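Murnalora Snare Drums: Your Questions Answered

What sizes do the Murnalora snares come in?
Right now there are two: a 14 x 5.5 and a 13 x 6. Both use the same maple shell, so the character is similar, but the 13 has a quicker, tighter crack that we just love for funk and pop!

What heads come on the drum?
A coated single-ply batter and a clear, thin snare-side head. Play them for a few weeks before you swap anything. They settle in nicely, and a lot of players who planned to change them right away end up buying the same head again.

How do I tune it out of the box?
Start finger tight all the way around, then go up a half turn per rod, always crossing to the opposite lug. Tap an inch in from each rod and even things out by ear. Bring the bottom head up higher than the top (this feels wrong the first time, do it anyway) and only then turn the snares on.

My snares buzz when I hit the toms. Is something broken?
Nope! Every snare drum does it to some degree. Try loosening the two rods on either side of the snare wires a quarter turn, or change the pitch of the tom that sets it off.

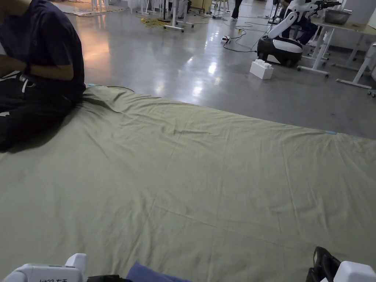
If the buzz is still driving you up the wall, check that the wires sit centered and that the strap pulls evenly on both ends. A crooked strap is the usual culprit, and it takes five minutes and a screwdriver to fix.

What's the difference between the Kong and the Fellcombe?
The Kong is our 8 mm shell: loud, thick, wonderful with sticks. The Fellcombe is thinner and opens up at low volume, so brush players tend to fall for it. Chenxi Xu, who tunes every drum before it leaves the Danddale shop, keeps a Fellcombe at home and a Kong in the van.

How much are they?
The Fellcombe is $895 and the Kong is $955, in either size. A padded bag is $78.

Can I get a custom finish?
Yes, and please send us your wild ideas! Custom orders open again in November. Solid colors and stains are both fine, but we don't do wraps.

Do you ship outside the US?
Canada only for now. Email us your postal code and we'll send a quote back.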